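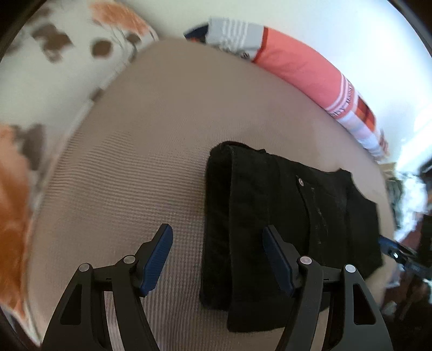

Gripper over a folded black garment, laundry task.

Norkano household chores study, progress to December

We have logged 4000 handling attempts, 2000 on laundry and 2000 on kitchen items. Picking up a folded garment is now reliable enough to test in homes. Folding one from a heap is still too slow to be useful, and dark knits remain the hardest. We ask to move 3 weeks of bench time from kitchen work to folding. Spending is on plan.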